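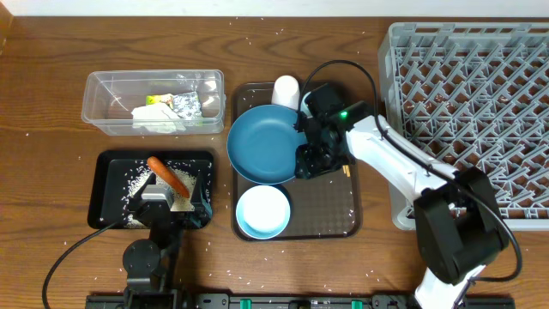

Vendeck adds table clearing to its sorting guide

Vendeck has published a revised version of its household sorting guide, with a new section on clearing a table after a meal. The earlier edition covered kitchen bins and storage only. The update runs to 17 pages and applies from January in the Pavier and Vakulenko districts.

The section divides what is left on a table into three streams. Dishes that will be washed - plates, bowls, cups and chopsticks - go together on one tray. Paper napkins, foil and wrappers go into an open plastic container, kept apart from food. Whole vegetables and dry goods such as uncooked rice form the third stream and are handled last.

Dry rice gets a page to itself. Grains spread easily over a flat surface and collect under the edges of trays, so the guide says to lift each tray before wiping. A dry brush or a folded card is preferred to a damp cloth, which makes the grains stick to wood. Rice that has been on the table is to be put with food waste and should not go down the sink.

Clean foil may be recycled if it is pressed into a ball. Used napkins are not accepted with paper in either district.

The new section was tested in 80 households over one season, with 105 more taking part by questionnaire. Most of the changes requested concerned the order of steps. The draft had placed waste before dishes; the final text puts dishes first, to free space on the table.

Vendeck has printed 580 copies. They can be picked up at the Vomarari service desk, which opens at 9 a.m. A large-print edition is planned.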